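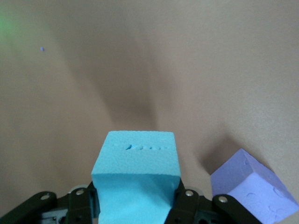
Schaumstoffwürfel, Teil zwei: die Galerie

Nachdem im November so viele von euch nach den Würfeln gefragt haben (und einige ganz tapfer bis zum Ende meines viel zu langen Textes über Schaumstoffreste durchgehalten haben!), kommt nun endlich die Galerie dazu. Sie ist etwas kleiner geworden als angekündigt, dafür habe ich mir mit den Zeilen dazu Mühe gegeben, und wer mich kennt, der weiß, dass aus einer Zeile bei mir gern einmal drei werden.

Angefangen hat alles mit einem Karton von Skuvari, in dem rund 100 Würfel lagen, bunt durcheinander. Ich wollte eigentlich nur ein paar Stück zum Stapeln haben, für den niedrigen Tisch am Fenster, und dann saß ich den ganzen Nachmittag davor und habe nach Farben sortiert. Schaumstoff ist ein so freundliches Material! Er ist leise, er ist leicht, er nimmt es einem nicht übel, wenn ein Turm umfällt, und auf dem Holzboden hört man davon so gut wie nichts.

Der hellblaue
Mein Liebling, ich gebe es zu. Oben ist er blass wie der Himmel am frühen Vormittag, auf der Seite, die vom Licht wegschaut, geht er ins Türkis, und dabei ist es doch derselbe Würfel. Ein Stück fürs genaue Hinsehen, auch wegen der feinen, leicht körnigen Oberfläche.

Die kleinen Dellen
Quer über die Oberseite zieht sich eine kurze Reihe davon, links dunkler und deutlicher, nach rechts hin immer zarter. Ich finde, so etwas darf ein Würfel haben. Aussortiert wird deswegen bei mir keiner.

Die Kanten
Weich gerundet und ein bisschen ungleichmäßig, wie es bei geschnittenem Schaumstoff eben vorkommt. Wer schnurgerade Türme bauen möchte, ist mit den Holzklötzen von Marras vermutlich glücklicher, aber für kleine Hände (und für große, die abends noch ein wenig herumprobieren) mag ich das Weiche lieber.

Unter Druck
Drückt man von beiden Seiten, gibt der Würfel nach und sieht oben gleich eine Spur breiter aus. Mit sieben Würfeln nebeneinander, fest zwischen zwei Bücher geklemmt, bekommt man eine Brücke, die sogar ein Stückchen trägt. Probiert es einmal aus!

Zum Aufbewahren nehme ich inzwischen einen Stoffbeutel von Dutari, der im Flur am Haken hängt. Zuklappbare Kisten hatte ich auch versucht, nur habe ich die immer zu voll gemacht. Schreibt mir gern, wie ihr das bei euch löst und welche Farbe bei euch zuerst vergriffen ist.

Zuletzt ergänzt am 15. Juli 2026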